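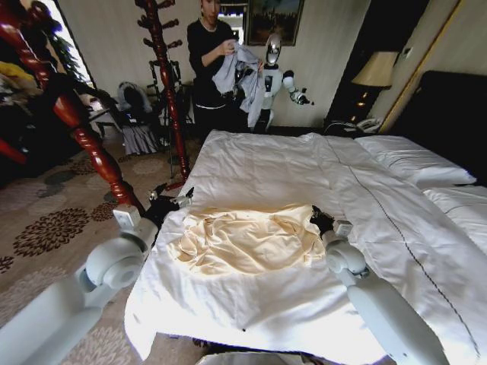 Did I sleep last night? Four hours, maybe a bit more if you count the part where I was lying there with my eyes shut arguing with myself about toast.

Thu 24 May

Okay so I'm writing this one from Clerkham, at a table by the window in the breakfast room, with my second cup of coffee and my feet up on the other chair. The walk starts tomorrow. The whole Mastora Way, 127 miles, nine days, me and a backpack that I swear gets heavier whenever I look away from it. I've been talking about doing this walk for so long that people stopped asking, and now I'm here and I keep wanting to call somebody and say hey, guess what, I'm here! But I called everyone yesterday from the train station so I think I've used that up.

I got in late. The train sat outside Ayala for ages while they did something to a signal, and then the bus that was supposed to meet the train had gone on without it, so a bunch of us stood in the parking lot looking at the timetable as if it might change. A woman with a cello case split a cab with me. She was going to Clerkham for a wedding and had very strong opinions about playing outdoors (against). By the time I'd checked in and found the stairs it was dark and I hadn't had any dinner, and I ate two granola bars out of my walking supplies, sitting on the edge of the tub. Great start. Those were supposed to be for day four.

So this morning was for errands. I had a list! I bought the new list notebook especially. First thing on it was socks, and I know I've already packed socks, but I read one of those long message board arguments before bed about liners versus no liners and panicked. The outdoor store here is tiny and smells like rubber boots and the man behind the counter let me feel about every sock in the place before telling me to just wear the ones I train in. He didn't even try to sell me any. I bought a pair anyway out of gratitude, plus a map case, plus one of those whistles.

Then the post office, to mail my extra shoes ahead to Dultis. That's the halfway town, more or less, and the hostel there will hold a box for walkers if you write your arrival day on it in big letters. I wrote it on all sides. The clerk asked what was in it and I said shoes and a paperback and some fancy cheese crackers, and she said she wouldn't trust herself with the crackers, and I've been a tiny bit worried about them ever since.

What I haven't written down yet is the stuff about the hill. Day two has this climb in it, the one everybody who's done the walk brings up. It goes up 2000 feet from the river in what looks on the map like no distance at all — the lines are so close together it's just a brown smear. I've been doing stairs at home since the winter. I did stairs with the pack on, I did stairs with the pack on and a bag of cat litter in it. I don't feel ready. My knee (the left one, the one from the ice rink) has been good for weeks and then yesterday on the station steps it made that noise again. It didn't hurt. It just made the noise, like it wanted me to know it was still around.

I'm going to tape it tomorrow and see.

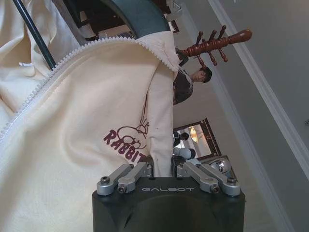 What's the plan if the weather turns? There's a low road that follows the river around the bottom of the hill, and I'd take that and get to the same village by supper, just a lot more bored.

The forecast looks okay, though. Sun through tomorrow, clouds after that, then a little picture of a raindrop with a question mark in the guidebook app, and I have never seen a weather app use a question mark before. I looked at it with the guy at the next table, who's walking the other direction and finished yesterday. He was eating like a person who has finished. Eggs, then more eggs, then he went back for pancakes. He said the rain on his third day was the best part because he had the moor all to himself, and that the worst part was a field of cows just past Dultis, where you have to go through the middle of them and they all come over to look at you. I'm fine with cows. I'm less fine with a lot of cows. I asked him if there was another way around and he laughed and said that was what he'd asked too.

He also gave me his leftover blister pads, which is about the nicest thing a stranger has done for me this year.

I was going to have a restful afternoon but then I walked down to see where the trail starts, just to look, so I wouldn't be wandering around in the morning with the wrong street. It starts behind the church, next to a bike rack. I don't know what I expected. There's a post with a yellow arrow on it and a wooden box with a book inside for people to sign, and a pen on a string, and the pen's dried out. I had one in my pocket so I left it in there. I did not sign the book! I want to sign it tomorrow with the pack on. I did walk up as far as the first gate, though, maybe ten minutes, and opened it and closed it again, and came back down. It's a good gate. It's got a big iron latch that clanks.

The town's nice, by the way, I should say so because I always forget to write down the places and then a year later I can't remember a thing about them. One long main street that bends in the middle, a bakery with a line out the door, a hardware store with a whole window full of birdhouses. The river's brown and fast and you can hear it from pretty much anywhere. I had lunch on the bridge: cheese roll, an apple, and a slice of something called Clerkham cake that's basically gingerbread with a crust of sugar on it. I bought a second slice for the trail and ate it on a bench outside the bank. So now I need to go back for a third before they close. I'm seeing a pattern with me and trail food.

Mom called while I was sitting there. She wanted to know if I had the whistle. I was so pleased to be able to say I had the whistle. Then she wanted to know who would hear it, and I didn't have anything for that, so we talked about her tomatoes. She's got them all hardened off and out in the bed already and she's been going out with old sheets every night in case it gets cold. I miss her yard. I'll be back before there's anything to pick but she says she'll save me the weeding, ha ha.

Okay, packing. I dumped the whole thing out and started over, for what I promise is the last time.
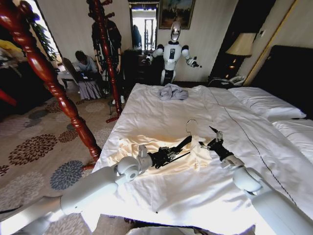
My rule is that if I didn't use it on the practice weekend it has to go in the box I'm leaving with the front desk, and I'm being tough about it this time. The camp stove's gone. I'm staying in hostels every night, what was I going to cook, and where? The second flashlight's gone. The big bottle of sunscreen got squeezed into the little bottle, mostly, and the rest is on my hands and this page a bit, sorry. I took the rain pants out and then I thought about the question mark and put them back in. The book is the hard one. It's a fat book and I'm only sixty pages in and somebody's just been accused of something, and I already mailed a paperback to Dultis so it's not like I'll be without. But that's days away! What am I supposed to do until then, talk to people?

(The book's going. I tore a recipe for lentil soup out of the newspaper to use as a bookmark and I'm not leaving them both behind.)

Feels okay on now. Heavy across the hips, but good heavy. I wore it up and down the hallway a few times and a man came out of the elevator and stood against the wall very politely to let me by, like I was a truck.

Things I still need to do before bed: fill the water bottles, pay the extra for the early breakfast, cut toenails (gross, but the message board people were all in agreement on that one), plug in the phone, and get that cake. The bakery shuts at five so I'd better go do the cake first. Then a bath, a long one, since the hostel tomorrow night only has showers and apparently they run on a push button that gives you a few seconds at a time.

Alarm's set for six. Boots are by the door. I keep going over and checking the laces.

More from the other end of day one if I can hold a pen.

14 comments
Share 6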